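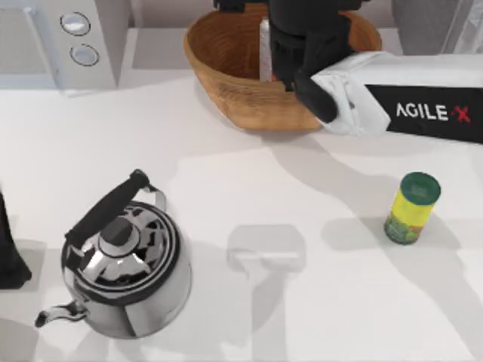
Simulation view courtesy of Zalitz, from the February open day

I went to the Zalitz open day expecting to be impressed by something big. I pictured a warehouse, maybe a robot walking up a flight of stairs while everybody held up their phones. What I got was a kitchen counter on a monitor, with a kettle and a basket on it, and I stood in front of that thing so long that my coffee went cold in my hand.

The kitchen is a simulation. The arms are simulated too (you can even read the maker's name, AGILE·X, on the side of one), and all day long the software tries to do the kind of chore you and I do half asleep. Get the gripper into the basket without crashing into anything, basically. My guide was Joaquín Urrutia, who runs the test program, and he told me they had logged 3,668 tries on basket tasks before the doors opened that morning. I asked how many had gone well. He laughed and said it depended who was asking!

I liked him for that. And it gets me to my gripe, because I have been to a lot of these events and I think most of them are run backward. Last fall I went to see Treltik show off its packing line, and we watched a video with a drum soundtrack, and then we watched it again. Every grab was perfect. I learned nothing, except that somebody over there is good with editing software. At Zalitz they just let the thing run. There were 200 of us wandering through, kids included, and if the arm had a bad go at it, we all saw the bad go.

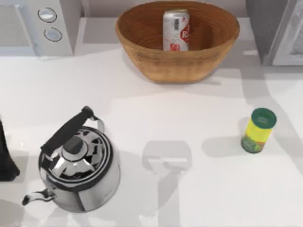
A woman next to me wanted to know why anyone would bother with a pretend kettle when a real one costs less than lunch. Fair question! Joaquín's answer was that a pretend counter can be put back the way it was in no time, over and over, all night, with no one standing there to do it. A real one needs a person. He had been that person at his last job, a place called Leclerc, and he said that in one long shift he set the same table 243 times. I believe him. He had the look.

Now, I do have doubts, and I told him so. My own kitchen has never once looked that white and clean. There's mail on it, and a cat, and usually a pan I'm pretending is soaking. I can see a robot getting very good at the tidy version and falling to pieces at my house. Joaquín didn't argue much. He said the move from the screen to real arms is where most of his headaches come from, and that the Andico project (their name for the real-world half of the work) is running 11 weeks behind. He said this out loud, at an open day, with his boss standing by the cookie table.

So that's my pitch to every company planning one of these. Skip the drums. Put the slow, fussy, everyday work up on the screen and let people stare at it for as long as they want. Have the person who does the job stand next to it and answer the rude questions. I trust Zalitz more after an afternoon of watching them try to deal with a basket than I would after any highlight reel – and I still wouldn't let their robot near my cat.

They're planning another one, with the real arms out on the floor if the schedule allows. I already put my name on the list, and I asked Joaquín to save me a spot near the kettle.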